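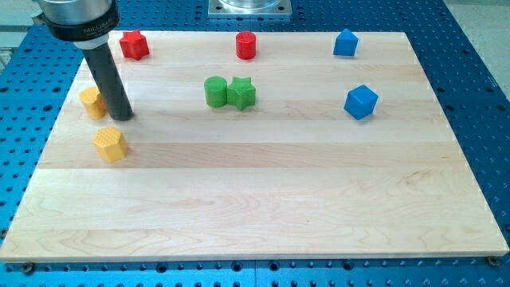 Hallitz Flat Storage Box for Lobby Cards, Stills and Animation Art

Product code: HZ-36
Manufacturer: Skasico
Availability: In stock, dispatched from our warehouse
Minimum order: 1 box

Overview

The Hallitz is a drop-front archival box for flat paper items from film, television and theme park collections. It takes lobby cards, press stills, cel set-ups, storyboard sheets, park maps, souvenir programmes and signed photographs up to the internal dimensions listed below. The front wall folds down level with the base, so a stack can be slid out on its support sheet without being lifted by the corners.

The box is supplied flat and assembles without glue or tape. Metal corners are already riveted to the lid. Base corners are folded and held by tabs.

This version replaces the earlier Hallitz with the cloth spine. Dividers and support sheets from the earlier box will fit. Lids will not, as the new lid is slightly deeper.

Specifications

Internal length: 400 mm
Internal width: 320 mm
Internal depth: 36 mm
Board: solid grey archival board, lined white on the inside
Core: lignin-free, buffered with calcium carbonate
Adhesive: none in the box; starch-based in the laminated board
Corners: nickel-plated steel on lid, folded board on base
Colour: slate grey outside, white inside
Label holder: paper, self-adhesive, supplied loose
Capacity: up to 136 single-weight stills without interleaving

Capacity falls by about half when every item is in a polyester sleeve, and further again with mounted material. Cels on their original backgrounds should be counted by thickness. Leave a few millimetres free under the lid.

Buffered or unbuffered

The standard Hallitz is buffered. This suits most printed paper, including lobby cards, programmes and maps. Unbuffered stock is normally chosen for dye transfer prints, cyanotypes and some colour photographs. An unbuffered version (HZ-36U) is made to order, with a lead time of 19 working days.

Cellulose acetate and cellulose nitrate cels need a different approach. Both give off acidic vapour as they age, and a closed box will hold that vapour in. If a cel smells of vinegar, is tacky, or has started to ripple, store it apart from paper items and use the vented lid (HZ-V). The vented lid has a row of die-cut slots along each short side. It is not dustproof and is best kept in a cabinet.

We do not recommend the Hallitz for nitrate of any kind in quantity. Contact a conservator.

What is in the pack

One box base, one lid, one support sheet, two loose label holders and a folded assembly sheet. Sleeves and interleaving tissue are sold separately.

Assembly

1. Lay the base flat with the white side up and pre-fold all scored lines.
2. Raise the two long walls, then the back wall.
3. Push the back tabs into the slots until they sit flush.
4. Leave the front wall down and slide in the support sheet.
5. Raise the front wall and fit the lid.

Wear clean cotton gloves if the box is to be used straight away. Boxes made up in a cold room can crack along the score lines – let the board reach room temperature first.

Stacking and shelving

Hallitz boxes can be stacked four high when full. Store them flat. Standing the box on its edge lets the contents slump and curl, and the drop front is not designed to carry load in that position.

The box fits the Kjærgaard shallow drawer and the Kjærgaard open shelf unit. It also fits most plan cabinets, but check the clear height of the drawer before ordering, with the lid and metal corners included. Shelves should be powder-coated steel or sealed timber. Fresh paint and unsealed particleboard should be avoided.

Accessories

Skadar polyester sleeve, open on two sides, packs of 25
Skadar polyester sleeve with backing card, packs of 10
Unbuffered interleaving tissue, cut to size, packs of 100
Spare support sheet, single
Vented lid HZ-V, single
Divider set, three dividers, grey board

Skadar sleeves are uncoated and contain no plasticiser. Do not use them for pastel, charcoal or loose paint. Static will lift the surface.

Labelling

Write on the label holder card in soft pencil before it goes into the holder. Club membership certificates, provenance letters and receipts should be kept in a separate folder and cross-referenced by number on the label. Do not store them face to face with the item they describe, as older carbon copies and thermal receipts can transfer.

Pricing and orders

Trade pricing applies to museums, libraries, registered clubs and dealers. Log in to see your rate. Orders of ten or more boxes go out on a pallet and a tail-lift delivery can be booked at checkout. Custom sizes are quoted on request, in the same board and with the same corners, with a minimum run of 50.

Returns

Unassembled boxes may be returned within 30 days in original wrapping. Assembled boxes cannot be returned unless faulty. Made-to-order stock, including HZ-36U, is non-returnable.

Stock note

The depth of the lid was changed in October. Remaining stock of the cloth-spine version is listed on the clearance page until sold.

Specifications last checked February 22, 2025.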